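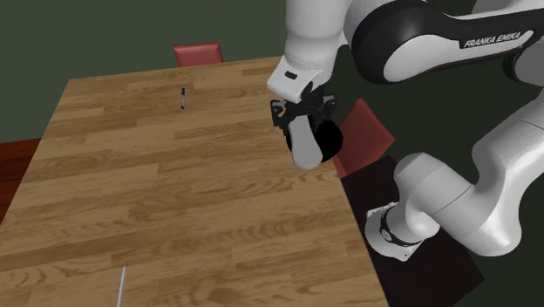

Bras Franka Emika au-dessus d'une table en bois, image de synthèse.

Préparer un exposé pour une journée d'étude en lettres et histoire

Vous avez reçu la réponse tant attendue : votre proposition est acceptée ! Bravo, et maintenant au travail. Voici la méthode que je transmets à mes étudiants de master avant le colloque d'août, celui de Cinia, et qui marche très bien pour un exposé de vingt minutes.

Étape 1 : réduire le sujet à une question

Relisez votre résumé et soulignez la phrase qui pose un problème. S'il y en a 3, choisissez celle que vos sources éclairent le mieux. Radu Sima voulait traiter « le récit de voyage et l'histoire locale » ; il a fini par se demander pourquoi un seul voyageur change de temps verbal en arrivant au port. Son exposé était passionnant !

Étape 2 : choisir deux extraits, pas davantage

Un extrait littéraire, un document d'archive. Copiez-les en entier, avec la cote et la pagination, puis coupez. Gardez l'orthographe d'origine et signalez chaque coupure par des crochets. Si vous traduisez vous-même, écrivez-le sous la citation - le public adore discuter d'un choix de traduction, et ces échanges sont souvent les meilleurs de la journée.

Étape 3 : écrire pour l'oreille

Rédigez tout, même si vous comptez improviser. Ma dernière version faisait 2 595 mots, je l'ai ramenée à 1 908 et j'ai enfin pu respirer entre les paragraphes. Lisez à voix haute, debout, montre en main. Les subordonnées qui vous font trébucher deviennent des phrases à part entière.
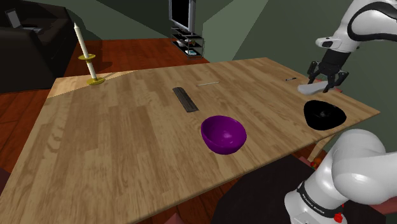 Bougie blanche dans un bougeoir doré, image de synthèse.

Étape 4 : composer l'exemplier

Une feuille recto verso suffit largement. Au recto, vos deux extraits, lignes numérotées ; au verso, une courte chronologie et la bibliographie. Numérotez de cinq en cinq, c'est plus lisible. Mettez votre nom et le titre de la séance en haut, car les feuilles se mélangent vite sur les genoux des auditeurs.

Étape 5 : répéter devant un non-spécialiste

Florian Fuchs, qui travaille sur la poésie médiévale, écoute mes exposés d'histoire urbaine et je lui rends la pareille. Quelle aide précieuse ! Demandez à votre auditeur de reformuler votre question de départ. S'il hésite, reprenez l'introduction.

Étape 6 : préparer la discussion

Notez les objections que vous redoutez, avec une réponse en deux phrases et une référence. Prévoyez aussi une question à poser aux autres intervenants de votre séance, dont vous aurez lu les résumés la veille.

Page mise à jour le 30 avril 2025.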